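Week 5 handout: sorting, grouping and why your categories leak

Okay, so last time we ran out of minutes right when it was getting good, and I promised I'd write up the rest. These are my own notes tidied up a bit, so forgive the rambling. Bring them to seminar, because Nisha Upadhyay is going to make you argue about them.

We'd got as far as the Solanki pantry exercise. You'll remember I gave each table the same 200 grocery cards and told you to put them into groups, no other rules. One table went by where things live in the kitchen. Another went by meal. Themba Xaba's table had a pile called "stuff my aunt buys," and I want to defend that pile! It's a perfectly good category. Everybody at the table knew what went in it after two or three cards, and that's the main test I care about in this course: can a second person put the next item in the right place without asking you?

Now, what makes a grouping easy to use? The old answer (go back to the week 2 reading) is that every member shares some feature. All the canned things are in cans, fine. But try that with "snacks." A carrot is a snack at three in the afternoon and a side dish at six. So we need something looser, and this is where I bring in the idea of a best example. You don't check a list of features when you hear "bird," you think of something robin-ish and then ask how far away your penguin is.
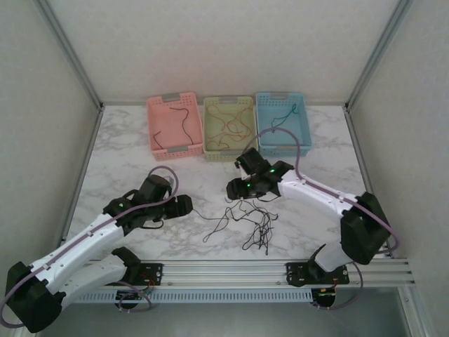

The trouble starts at the edges, of course. If you sort by best example, the middle of each group is rock solid and the borders are mush. Libraries live with this every day. Genalyn Calimlim, who did the shelving project at Sterkthorpe last December, told me her team had 247 books that two people had put in two different sections. Cookbooks with a lot of memoir in them were the worst – she still gets a bit heated about those.

There are a couple of ways to handle mush. You can let an item belong to two groups, which is lovely on a computer and a pain on a shelf. Or you write a tie-break rule and stick to it, even when it gives you a silly result now and then. I lean toward the second for anything physical. Bimla Srivastava disagrees with me, loudly, and you'll hear her side when she visits.

For next time: pick a drawer, a closet or a folder at home and write down the groups that are already in there. Then write the tie-break rule you'd need for the three most annoying items. One page is plenty. If you're stuck for a subject, your phone's home screen works really well.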